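The Patient Art of Moving a Chair

Yolanda Paredes will happily talk for an hour about armrests, and on the Monday I visited the shared workshop in Leston, she very nearly did. She has spent 18 months of evenings on a two-armed machine called Skornthorpe, and what she wants from it sounds modest enough – take hold of an office chair by both arms and put it back at the desk.

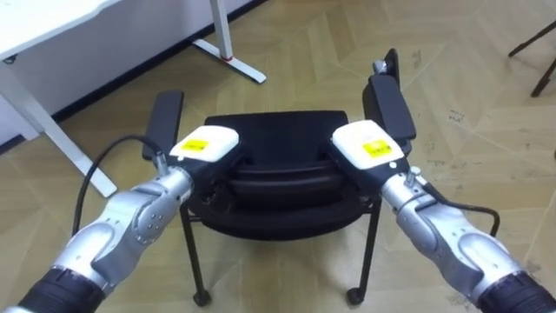 "People think the lifting is the hard part," she told me, pouring us both more coffee. "It's agreeing with yourself! The left arm has one idea and the right arm has another, and there's the chair in between." Her notebook lists 316 tries so far, with a kind word or two beside the bad ones, and she was quick to add that a chair on casters never stays quite where you left it.

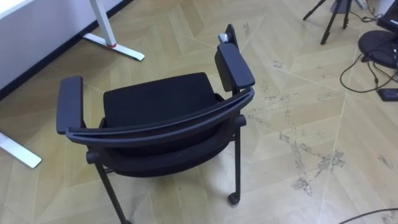

The office chair and desk at the Leston workshop.

She hopes to tackle a folding table next, once the grip settings stop keeping her up past midnight.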